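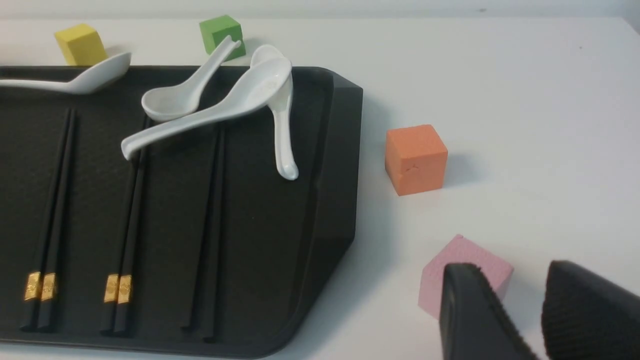 Chopsticks should never share a tray with soup spoons, as one respondent in the Rillelstead canteen wrote on the back of the questionnaire, because the spoons are always dropped on top and the pair one wants is underneath. The remark was made without prompting and agrees with much of what was recorded at the serving counters. It is taken here as the starting point for the discussion of mixed cutlery trays.

Figure 1. Grooved black tray with three pairs of chopsticks and white ceramic soup spoons. Two of the pairs carry gold-coloured bands near the lower ends; the third is plain black.

4.2 Mixed storage of long and short utensils

The trays considered in this section have shallow moulded grooves divided by low ridges. A groove of this type suits a long, narrow utensil, which settles into it and stays parallel to its neighbours. A soup spoon behaves differently. The bowl is wider than the groove and the flat handle has nothing to hold it, so that the spoon comes to rest at whatever angle it was put down. In Figure 1 the chopsticks keep to their grooves, while the spoons lie scattered over the upper part of the tray and cover the upper portion of the plain pair.

Staff at the Woltmont site were asked to return utensils to the trays in their usual manner over 15 working days in February. No instruction was given on the order of loading. Chopsticks were in most cases returned to a groove — including by staff who described themselves as careless — whereas spoons were placed wherever space remained. Of the 63 diners who completed the questionnaire, a clear majority said that they had moved a spoon in order to reach a pair of chopsticks.

Decoration was a lesser matter, although several diners raised it. Bands near one end help the user to match two sticks of a pair and to see at once which way round they lie. Plain pairs offer no such help and were more often returned with one stick reversed. The earlier survey by Haslinger did not separate banded from plain sets, and its results on pairing errors cannot therefore be compared directly with ours.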